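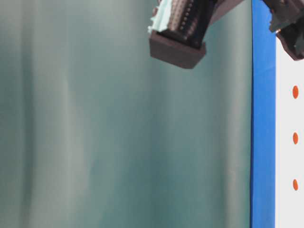 The Green Curtain

The curtain had come with the flat. It was a blue-green thing, heavy at the folds, and when the light got behind it the whole room looked as if it were under a pond. She had meant to take it down in March and had not.

Her sister rang from Pekport to ask whether the place was ready to let.

"Nearly," she said. "There's the curtain, and the window."

The window would not stay up. Their father had always held it open with a stick, a plain length of wood he had brought home from Wendt's yard, and after he died the stick had gone missing. She had looked for it twice. She had found 3 tins of Munine polish, a shoebox of receipts and his old union card, but no stick.

That afternoon she pulled the wardrobe out to sweep behind it. It took a long time, a few inches on one side and then a few inches on the other. The stick was standing against the wall, where it must have slid down. 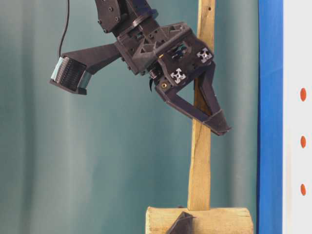

The stick, upright.

She wiped it with a cloth and carried it to the window. On one side he had written 282 in pencil, very small – the number of the house before this one, on the Valex road. She had been six when they left it. She remembered the stairs and a cold tap, and not much else.

She pushed the window up and set the stick under it. It held. The curtain moved a little and then hung as before.

Her sister rang again at six.

"Did you take it down?"

"No," she said. "I've left it up for now. I found Dad's stick."

There was a pause on the line, and a kettle being filled.

"Don't let it go with the flat," her sister said.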